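Feneo Publishes Results on Simulated Block Handling

PLEDUNDALE, 23/02/2024 - Feneo has released the results of a study on how robot arms learn to pick up and place simple objects when all of the training is done in simulation.

The method, called Fenlow, trains a control policy on plain rectangular blocks laid at different angles on a table. The policy works from camera views alone and is not told where the blocks are.

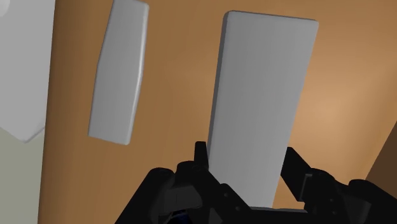 A gray block held in the simulated gripper, as rendered for the Fenlow study.

Over 1,434 simulated trials, Fenlow cut failed grasps by 53 percent compared with the team's earlier method. Most of the remaining failures came when two blocks lay close together and the fingers touched the wrong one first.

"Blocks look easy, but a small error in the angle of the wrist is enough to lose one," said Ngọc Từ, who led the study. "We changed how the policy corrects itself in the last part of the approach. That is where most of the gain came from."
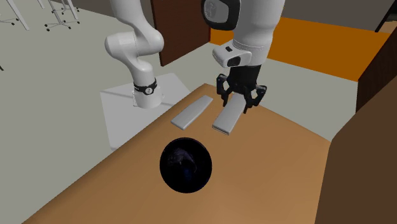

Simulated arm with its gripper lowered over one of two white blocks on the table.

The training scenes were built by Tkachuk, which supplied the room and table models. Lighting and surface finish were varied between runs.

"The policy has to cope with shadows and highlights it has not seen before," said Liudmyla Horobets, simulation lead at Tkachuk. "We kept the shapes simple so we could see what the lighting was doing."

The results cover simulation only. Tests on a physical arm are planned to begin in March and will use four block sizes. Feneo will publish the trial logs and scene files at the same time.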